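デジタルはかりの誤差を減らす置き方と使い方

最終更新:2022年10月18日

家庭用のデジタルはかりは、ひずみゲージ式のロードセルで荷重を電気信号に変換している。表示が1g単位でも、内部の分解能と実際の精度は別の値である。取扱説明書の「許容誤差」の欄を先に確認しておく。

設置面
水平で硬い面に置く。布、シリコンマット、新聞紙の上では脚が沈み、荷重の一部が脚以外に逃げる。冷蔵庫の天板は圧縮機の振動を拾うため使わない。

電源投入
計量台に何も載せずに電源を入れ、表示が0で安定するまで待つ。容器は表示が出てから載せ、風袋引きを押す。

風袋引きと最大計量
風袋引きをしても、ロードセルにかかる荷重は減らない。最大計量2kgの機種に607gの鍋を載せた場合、残りは1,393gとなる。乾物や粉を大量に量るときは容器を軽いものに替える。

少量の計量
塩、イースト、重曹などは小皿に取り、計量台の中央で量る。端に寄せると偏置誤差が出る機種がある。数gずつ加えると、自動ゼロ補正が働いて増加分が表示に反映されないことがある。この場合は小皿をいったん下ろし、載せ直して読む。

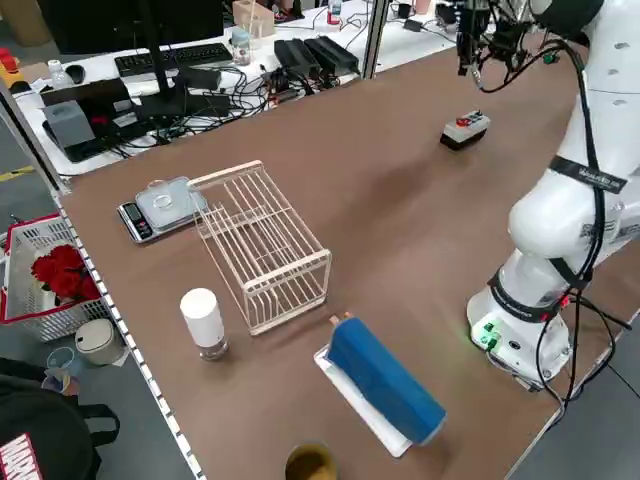
周囲の物との接触も誤差の原因になる。計量台の縁に布巾の端や隣の器具が触れていると、表示は小さめに出ることが多い。容器が計量台より大きいときは、容器の底が本体の表示部に当たっていないかを横から見る。

温度
焼き型や鍋を熱いまま載せない。ロードセルの温度が変わるとゼロ点が動く。冷えた場所から出した本体は、室温になじませてから使う。

簡易点検
分銅がなければ未使用の硬貨を使う。1円硬貨は1枚1gなので、56枚で56gになる。中央と四隅で量り、値の差を控えておく。10月に手元の一台を点検した際は、右奥だけ1g低く出た。脚裏に付いた粉を落として再度量ったところ、差はなくなった。

電池
電圧が下がると、警告が出る前に表示がふらつく機種がある。新旧の電池を混ぜない。長期間使わないときは抜いておく。

保管
上に物を重ねない。立てて収納する場合は、計量台に力がかからない向きにする。清掃は固く絞った布で行い、水洗いは防水の表記がある機種に限る。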